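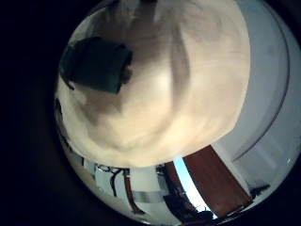 *A dark green, block-shaped object on a smooth beige surface.*

# The railway both sides want and neither will pay for

4 January 2019

The customs hall at Figueroa has two doors on the platform side. One was for passengers arriving from Clovik and the other for passengers arriving from Pradell, and the signs over them are still in both languages. The last scheduled train left in 2000. The hall is now used for council storage and, in winter, for road salt.

In November the governments of Clovik and Pradell agreed to start talks on reopening the line. The announcement ran to a page and a half. It committed the two transport ministries to a joint study of the track, a draft agreement on customs checks, and a meeting of ministers once both were finished. It gave no date for that meeting and no budget.

The line is 112 kilometres long, and most of it lies in Pradell. Clovik has the shorter section, but it also has the viaduct at Trostoment, and the viaduct is where previous attempts to reopen the railway have stopped. Engineers from both countries have inspected it over the years and have disagreed about whether it can carry modern freight wagons. Pradell's ministry says it can be strengthened. Clovik's ministry wants a new bridge and would like Pradell to share the cost.

Pradell's answer is that the treaty already settles the matter. The railway still operates, on paper, under an agreement signed in 1962, which makes each country responsible for the structures on its own soil. Clovik accepts that this covers maintenance. It says a replacement bridge is something else, and that the people who drafted the treaty never considered it.

The treaty has 29 articles, and several of them now read strangely. One sets out the rate at which mail sacks are to be charged. Another requires a stove in the guard's van between the first frost and the last. Lawyers on both sides would like to start again with a new text, but a new text would have to go through both parliaments, and Clovik's governing coalition has a thin majority. An amended treaty can be approved by the cabinet alone. For that reason the officials who met in November worked from the old document, crossing out and adding as they went.

## Who would use it

The case for the railway rests mainly on timber and grain. Pradell's sawmills send their product to the coast by truck, over a mountain road that closes for part of most winters. Clovik's grain growers have the opposite trouble. Their silos are near the old line and a long way from the highway, and they pay a haulage rate that their association has complained about to every transport minister in memory.

Passengers come a distant second. There is a bus between the two capitals, and it is cheap. The towns along the line have grown smaller since the trains stopped, and several of the old halts have only a few houses near them. Local councils on both sides have still asked for passenger service to be included in the study, and the ministries have agreed to look at it.

Truck operators oppose the plan. They argue that public money would be better spent on a tunnel under the pass, which would help everyone who uses the road. Pradell's opposition party has taken up that argument and will probably campaign on it.

## The question of the checks

Under the old arrangement, every train stopped at Figueroa while officers from both countries went through it, one team after the other. Freight could wait there most of a day. The draft now being discussed would put both teams in one office and let sealed wagons pass without being opened.

Clovik's customs service has doubts about the sealed wagons. Its officers say cigarette smuggling on the road is already hard to control, and they want the right to open any wagon they choose. Pradell has offered spot checks, with the number to be reviewed each year. Both delegations described this part of the talks as friendly.

There is also the matter of the office itself. Figueroa lies just inside Pradell, and officers from Clovik would be working on foreign ground, in uniform. The 1962 treaty allowed this. Some members of Pradell's parliament would prefer that it did not continue, and have asked for the officers to be unarmed.

The track study is to be handed to both ministries before the next round of talks, which Clovik will host. Until then the rails stay as they are. On the Pradell side they have mostly been left in place. On the Clovik side a stretch near Trostoment was lifted for scrap, and the study will have to say what it would cost to put it back.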